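Nandero Workshop Notes
Kitchen tips for small arms, page 9

Picking up mugs and pots

These tips come out of the grasp study Ebbe Viklund ran at Nanditside, mostly in simulation. The task was plain: take a wide, smooth vessel off a kitchen surface and set it down again upright. The planner made 3515 attempts, and 2232 of them ended with the vessel standing where it should. Most of what follows is about the rest.

Go for the wall, low down. Grasps near the rim looked fine at first and then let the vessel swing as the arm sped up. Start in the lower third and move up only if the shape forces you to.

Check the opening before you check anything else. A wide mug may not fit between the fingers at all. If it doesn't, pinch one wall with a finger inside and a finger outside, or use the handle if there is one. More than half of the failures we sorted by hand began with a finger touching the outside of the vessel before the gripper started to close.

Slow the last bit of the approach. We cut the speed for the final stretch and left the rest of the path alone. The whole pick took a little longer and fewer mugs got knocked over.

Don't trust one contact. Our first scoring script counted a grasp as soon as either finger touched. That put 1109 attempts in the wrong pile, and they had to be scored again. Ask for contact on both fingers, and ask again after the lift.

Watch the tilt. A tilted vessel can still pass a height check, so log the angle of the base along with the height. Ebbe's rule is to stop the run and save the view whenever the angle goes past the limit you set.
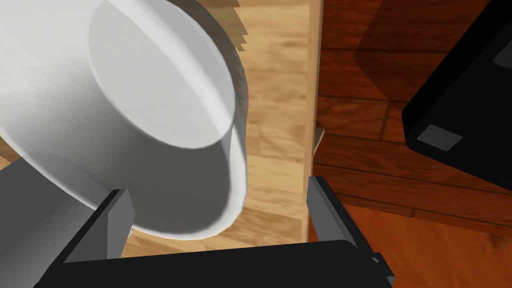

Simulated view at the gripper: white vessel tilted, left finger against its lower curve, fingers spread apart.

Save a view like this with every stopped run. The contact log gives you a touch and a time, and the view gives you the angle the vessel was at. We keep them in one folder per object, named by object and run number.

Jagged shadows on smooth white objects are a rendering matter. Leave them alone unless your planner works from the rendered image. Ours reads the object pose straight from the simulator, and turning up the shadow quality only made the runs slower.

Moving to real dishes: wipe the finger pads first and start with the Bakke mug, empty. The Gellico pads grip glazed ware well but pick up flour and crumbs. Put a folded towel on the counter for the first few lifts. Real results will be added to this page in October.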